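4.2 Ledges, feet and rails: the lowest resting places

We expected the low parts of furniture to be the dull part of the survey. They turned out to be our favorite. When the Lurent project began its room visits in Zirham, the recording sheet had one line for everything under knee height, and by the third home that line was so full of arrows and margin notes that Kęstutis Ramanauskas redrew the whole sheet at a kitchen table. The new version gave separate boxes to feet, rails, stretchers, plinths and the strip of floor touching them. All 11 homes were recorded (or re-recorded) on the new sheet, and what follows draws only on those sheets.

The full survey logged 826 items at rest somewhere other than a shelf, drawer, hook or tabletop. We call these stray items, following Baranauskienė, although we share her unease with the word. A thing may look stray to a visitor and be exactly where its owner wants it. Residents often walked straight to something that we had taken for lost, picked it up, used it and set it back in the same spot.

For the low zone we asked a simple question. Given a piece of furniture with a part near the floor that could hold something, does it get used that way? The answer was yes far more often than we had guessed, and the shape of the part mattered more than its size. Wide but rounded surfaces stayed bare. Narrow flat ones collected pens, hair clips, batteries, remote controls and, in one home, a row of plum stones drying for a school project. A flat top wider than a finger was enough to get started.

We were also struck by how well old-fashioned joinery serves this purpose. Turned work has been treated mainly as ornament in writing on household furniture, and its rings and swellings do very little for anyone who wants to put something down. But turned posts are usually joined by rails, and rails have tops. In a room with plenty of turned furniture there can be several feet of extra ledge that no one chose and no catalog lists. Painted pieces make the effect easy to see, as dark items show up on a white rail from across the room.

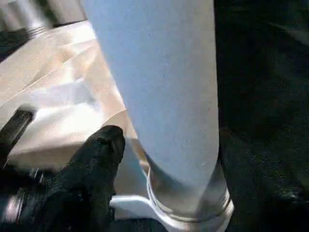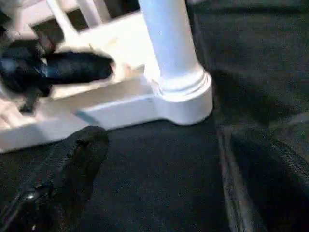 Figure 2. Details from a single room. First picture: a pale blue cylinder with a shiny metallic collar, above a white plastic piece. Second picture: the foot of a turned white post on dark carpet, with its base rail.

Rails behave differently depending on how they meet the post, and we think this is the most useful finding of the section. Where the rail joins high on the leg, items tend to be set down by a standing person and picked up again the same day. Where it runs along the floor, items arrive in other ways: they are dropped, they roll, they are nudged by a foot or a vacuum cleaner, and they stay longer. The second picture in Figure 2 is a lovely case of the low kind. The rail has a beveled top, a shape we had at first marked as "will not hold," and yet a black cylindrical object is lying on the white base. Seeing this sort of thing made us drop the marking altogether. Slope slows the habit down, but a beveled surface can still carry a round object, and the open slatwork behind a rail like this one gives a further place for small things to lean or slip through. We now record slats and rail together as one resting place.

Carpet comes into it too. On bare boards a round object that leaves the rail keeps going, often under the bed or out to the middle of the room, and gets found because someone steps on it. On carpet it stops within a hand's width of the foot. Residents with carpeted bedrooms told us they looked for lost things "by the legs first," and two of them showed us the trick with real pride! One mother in the west of Zirham said she had stopped searching drawers for her son's markers years ago and simply ran her hand along the bottom of the bed. She found one while she was telling us about it.

4.2.1 Fittings and collars

A second group of low details deserves a short note of its own. Many things in a room end in a fitting: a cap, a sleeve, a ring of metal, a molded seat that holds a tube upright. These junctions rarely hold loose items, and we nearly left them out of the sheet. They do matter to anyone who cleans. Under the Marnirer scheme each junction is scored for how many steps there are between one material and the next, and every step is a place where dust can sit and a cloth can skip.

The first picture in Figure 2 makes a helpful companion to the turned post. The collar has thin parallel ridges, and it appears slightly wider than the blue body above it, so a cloth wiping downward meets a step before it reaches the white plastic. The post in the other picture has its own stacked rings with shallow grooves close to the foot. One is metallic and one is part of a painted piece, but for the cleaner they pose much the same small puzzle, and they get the same score.

Residents had plenty to say about these spots. A folded corner of cloth was the most common method, followed by a dry toothbrush. Several people said they did collars and grooves only when guests were coming, and one kept a paintbrush in the linen closet for the posts of a bed that had belonged to her aunt. She had painted it white herself, twice, and each coat had filled the grooves a little more. By her account the bed had become easier to dust and less pretty in equal measure -- a trade she was still thinking over when we left.

4.2.2 How the low zone is tidied

Tidying at floor level follows its own timetable. In the diaries, the tabletop and the chair back were cleared daily or close to it, mostly before supper. The low zone was cleared when something else called for it: a vacuum cleaner coming out, a sheet being changed, a missing charger. Of the 826 stray items, 700 were above knee height, so the low zone held the smaller share by far. Those fewer items had been in place longer, though, and their owners were much more pleased to see them again.

This makes the low zone a poor guide to how untidy a home is and a very good guide to how it is moved through. The rails nearest a door gathered things from pockets. Rails beside a pillow gathered things from hands, such as lip balm, earplugs and the caps of pens. In homes with small children the pattern loosened, because children used rails on purpose, as roads and parking spots and shop counters, and put things there with great care. We did not log toys in mid-game as stray, and where a child was present we asked them first. Their answers were firm and usually detailed.

Both coders scored every sheet on their own and then compared results. Most of their differences came from items that touched a rail and the floor at once. We settled on giving such items to the rail, on the grounds that removing the rail would change where the item lay. The rule is easy to apply at a kitchen table with the sheets spread out, and a little harder when kneeling in someone's bedroom with a flashlight. Future users of the sheet may want to add a separate box for these shared cases, and we have left space for one in the printed version.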